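Hand Tools at the Packing Table: What Changes for Packers When Grasping Work Is Recorded

Project report, Work and Technology module
Vikas Singhal, Archana Nishad
Supervisor: Čestmír Šimko
Submitted 2020-10-01

1. Background

Gratier sells mixed snack boxes by subscription. The boxes are filled by hand. A packer takes items from a bulk container, checks them against an order sheet and arranges them so that the lid closes. The firm has looked at automatic packing twice. The first attempt, a suction line called Feleck, was dropped because crimped bags leaked air under the cup and foil wrappers folded away from it. The second attempt is still running and is the subject of this report.

In the second attempt, packers do part of their normal work with two-jaw hand-held grippers. The recorded motions are used to train a controller for a later robot cell. The packers are therefore doing two jobs at once: moving goods, and producing examples of how goods are moved. We wanted to know what this does to the working day, the skill involved and the way the packers see their own position.

2. Method

We interviewed two packers, Bimla Chauhan and Bhupendra Prajapati, and observed both of them at work. Each was interviewed once in February, before the grippers came in, and again after they had used them for several weeks. We also had access to the shift log for 3,000 picks. We did not have access to the training software, and we make no claims about how well the controller performs.

Picks were sorted by package type, by whether the first grasp held, and by whether the packer changed the approach angle before closing the jaws. A pick was logged as one approach, even when two items came up together.

3. The picking task

Mixed snack packaging is difficult for a two-jaw tool. A pillow bag has very little stiffness in the middle and a thin, stiff seam at each end. Cartons have flat faces but are often wedged between softer items. Clear film over biscuits is smooth, and too much force breaks the contents.

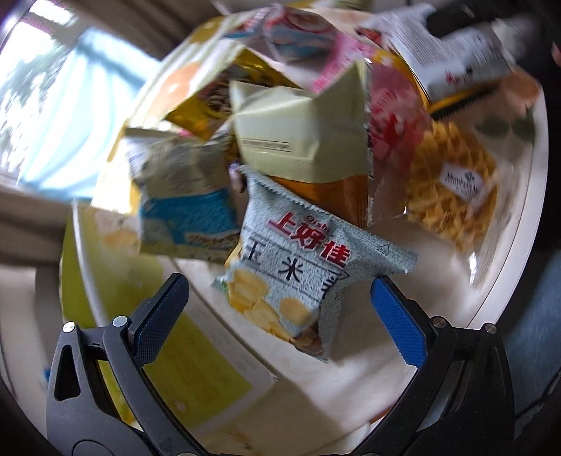
Figure 1. Gripper jaws open below a corn snack bag (上好佳) in the bulk bowl.

Both packers said that the first week was spent unlearning. With bare hands they had pinched bags by the seam, using thumb and forefinger, and let the rest hang. The gripper pads are wider than a fingertip, and a seam grasp tends to twist. Bimla Chauhan moved to closing the jaws across the body of the bag. Bhupendra Prajapati kept the seam grasp for small bags and used the body grasp for large ones. No instruction had been given on this point. The two styles were both recorded, and the engineers later asked for more of each.

Of the picks in the log, 2,000 were bags and the rest were cartons, foil items and film packs. Repeat grasps were most common where a bag lay partly under a carton. In those cases the packers usually shifted the carton first, a step that does not appear on the order sheet and is not counted toward the hourly target.

4. Placing and filling

Picking was the stage that the firm expected to be slow. The packers disagreed, and our observation supports them. Most of the difficulty was in filling. An open box with high walls limits the angle at which the jaws can enter, and each item placed makes the space smaller. Upright items at the back leave room in front, but they fall if the next item is pushed against them.
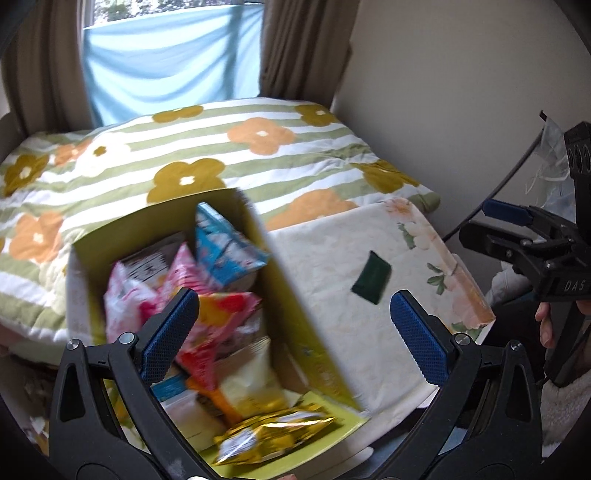
Gratier Packing Methods Team

Packers plan the box before they start. Asked to explain the plan, neither could state it as a rule. Bimla Chauhan described it as "tall at the back, soft on top, and then you see." Bhupendra Prajapati said he decides on the third or fourth item. This knowledge was never written down at Gratier, and new staff learned it by standing next to someone. The recordings are the first lasting trace of it that the firm holds.

5. Effects on the packers

5.1 Pace. The hourly target was lowered for gripper shifts. Both packers considered the new target fair for picking and too high for filling. Gratier agreed to review it after a trial of 100 boxes, and the review was not complete when we finished.

5.2 Physical load. Bare-handed packing loads the fingers. Gripper work moves the load to the forearm and wrist, mainly from holding the tool at an angle above the box. Bhupendra Prajapati reported wrist soreness at the end of long shifts. Breaks were added, but they were placed by the clock and did not follow the heavier orders.

5.3 Skill and pay. Gripper shifts carry a small supplement. The packers were told it covers the slower pace. They argued that it should cover the recordings, which will be used after the shift is over. We found no written agreement on this at Gratier. A comparison firm, Vashisht, pays a separate rate for recorded work – its scheme, named Iner, also lets staff withdraw a session within a fixed period.

5.4 Job security. Neither packer expected to be replaced soon. Both expected fewer new hires. Bimla Chauhan thought the remaining work would be checking and repair of badly filled boxes, and she regarded that as duller than packing.

6. Limits

The sample is 2 packers at one site. The log was kept by the shift lead and does not separate a slipped item from an item put back on purpose. Hand-packed shifts were not logged in the same way, so no direct comparison of speed is possible.

7. Recommendations

Separate targets should be set for picking and filling. Moving an obstructing item should be logged as work. Breaks should follow the load of the orders. The status of the recordings, including payment and withdrawal, should be put in writing before the robot cell is installed – the packers should see the draft.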